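Utora Kitchen Scale: User Guide

Section 4. Setting Up Nutrition Mode

Nutrition mode shows the energy, protein, fibre and sodium of the food on the platform. Before you begin this section, the scale must already be levelled and the batteries fitted (Section 2).

4.1 Choose your units

1. Press and hold MODE until the display flashes.
2. Press the arrow key to select kJ or Cal.
3. Press MODE again to save.

Note: The scale leaves the factory set to kilojoules. If you change to Cal, the records already in the memory are not converted. They stay in the unit in which they were saved.

4.2 Enter a food code

1. Put an empty bowl on the platform and press ZERO.
2. Find your food in the code list at the back of this guide. There are 477 codes. Cooked and raw foods have different codes, so please check which one you need.
3. Type the code and press OK.
4. Add the food slowly. Wait until the small circle on the display stops moving.
5. Read the values. Press the arrow key to go from one nutrient to the next.

Caution: Do not load more than 2,000 g, bowl included. A heavier load can damage the sensor, and this damage is not covered by the warranty.

4.3 Set a daily sodium limit

1. Press LIMIT. The display shows the last value used.
2. Change the value with the arrow key. Each press moves it by 25 mg.
3. Press OK.

When your saved foods reach 90 per cent of the limit, the display colour changes to orange. The scale does not make a sound.

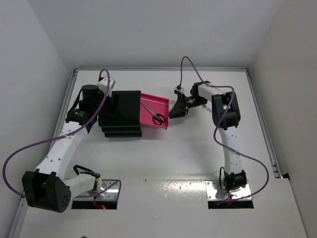
Note: The limit is for your own information only. If your doctor or dietitian gave you a figure, use that figure and not the one from the factory.

4.4 Save or erase a record

1. To save the food on the platform, press M+.
2. To erase the last record, press M+ and ZERO together.
3. To erase the whole day, hold both keys until the display shows CLR.

Caution: Erased records cannot be recovered.

If the display shows Err 3, the code does not exist in the list. Press ZERO and type it again.

Guide revised Jun 14, 2025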